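The Long Patience of a Mending Shop

The woman who runs Dokwood would rather talk about your grandmother's kitchen chair than about herself, and it took me most of a pot of coffee to steer her the other way. She asked me to leave her name out ("the shop has a name, use that one"), so I have. Dokwood is a chair-caning and seat-weaving business at the end of a street that also holds a dry cleaner and a place that sells aquarium pumps. On the Tuesday I visited, she had eleven chairs waiting along the wall with paper tags tied to their back legs, and she knew the story of every one.

She learned to cane in her thirties, after a dining set she had bought at an estate sale gave way one seat at a time. "I called a man two towns over and he told me what he charged, and I thought, well, for that money I could learn it," she says. "Of course I couldn't. It took me four tries to get one seat I wasn't ashamed of, and I still have it, and when I sit in it I can feel the place where I went over when I should have gone under." She laughed at this for quite a while.

A hand-caned seat is woven in steps, and most people who come in have no idea how many. First come the vertical strands, then the horizontals, then a second set of each, and then the two diagonals that give the seat its familiar eight-sided holes. The binder goes on last, around the rim. She soaks the cane first so it will bend, and if the phone rings in the middle of a diagonal she lets it ring.

"The diagonals are where you find out if you were paying attention earlier," she says. "You can't fix it at that stage. You can only take it out. My first winter I think I took out more than I put in, and my husband would come down and look at the floor and go right back upstairs."

I asked what she charges, which I always feel a little rude asking, but she answered cheerfully. An ordinary side chair runs up to $200, depending on the number of holes drilled around the frame, and a big rocker with a caned back can come to $500. She knows that is more than a new chair costs in plenty of stores, and she tells people so before they leave a deposit.

"Some of them take the chair home again, and that's fine, I don't hold it against anybody," she says. "But a lot of them stand there with a hand on the back of it, and you can see they've already decided. They just want somebody to tell them it isn't silly. I tell them it isn't silly." 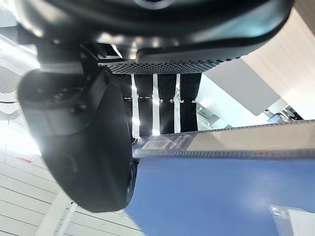 Ntuli, the upholstery shop that sends her its caning work, takes a firmer line on this. Word from over there is that a chair with loose joints ought to be glued and clamped before a single strand goes in, and that the customer who won't pay for the joints shouldn't be sold the seat. She has heard the argument many times and comes down somewhere in the middle.

"They're right, and I don't always do it," she says. "If it's going in a guest room and it's going to hold a sweater, I'll weave it. If somebody's going to lean back in it after Thanksgiving dinner, then no, we're gluing."

She keeps a ledger, a real paper one, and the newest line in it when I looked was number 1198. The early pages are full of crossings-out. Later on there are little notes in the margins: a rocker that came in smelling of pipe smoke, a piano bench somebody had patched with fishing line, a high chair that has now been through three babies and will be back, she expects, for a fourth.

Rush seats take up more of her week than they used to, and she isn't sure why. She twists the rush by hand as she goes and pads each corner from underneath, and a seat can take her two full days. Her wrists complain about it. She has started doing the rush work in the mornings and saving the caning for after lunch, with the radio on low.

Would she teach it? She does, a little, in December, when people are in the mood for handwork and the shop is otherwise slow. She starts everyone on a small footstool. "A footstool is forgiving, and it's low to the ground, so people don't look at it too closely," she says. "I've had a few folks finish theirs and never touch a strand of cane again, and they send me pictures of that stool every year with the dog asleep on it."

When I got up to leave she turned my own chair over, without asking, and ran her thumb along the underside of the rim. She said the binder had maybe five years left in it and I should call her then.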